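# Celtdale demonstration set: September report to Timwood

We are behind on the count, and I would rather say so at the top than bury it in a table. The plan promised 12 tasks by the end of September. We have 9 recorded and I would sign off on only 4.

The thin-plastic work is the weak spot. A clear bag on beige cardboard is hard enough for a person to see, and I doubt the policy will get much from it until we change the table covering or the lighting. 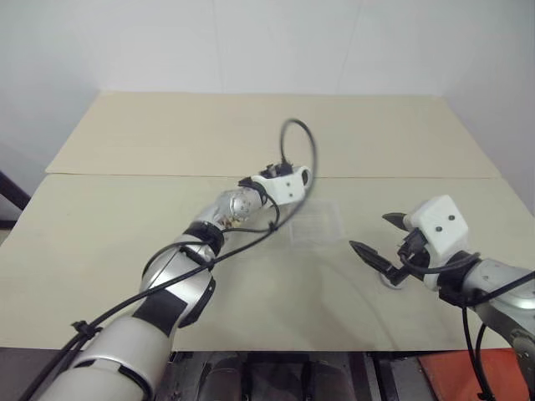
**Agnese Mägi**
Data Collection Lead, Celtdale

Bags remain on the task list because Timwood asked for them. My view hasn't changed since the proposal – we are spending operator hours on the objects least likely to pay off. Vaida Org disagrees and thinks the failures are worth keeping as labeled examples. We have kept them, in a separate folder, and they are not in the totals above.

Jars are going better, with a caution. The jar with the gray lid and the strip of red tape gives the wrist camera a strong color to lock onto, and a model trained on it may learn to find tape. Bayram's first training run scored well on that jar. I wouldn't quote the score to anyone until it has been repeated on jars with no tape at all.

The tape is also lifting at the top corner. If it gets replaced halfway through a set, the episodes before and after should be logged as different objects.
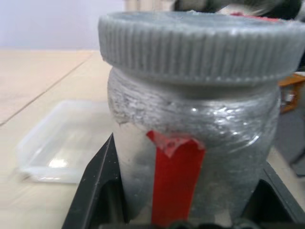 **Will more hours of recording fix the weak tasks?**

More hours of the same thing probably won't. Adell's review found that operators repeat the same approach angle, so extra episodes add little variety. We'd need new start positions first.

For October we ask to move 2 operators from bags to jars and to drop the target of 12 until the untaped jars have been tested.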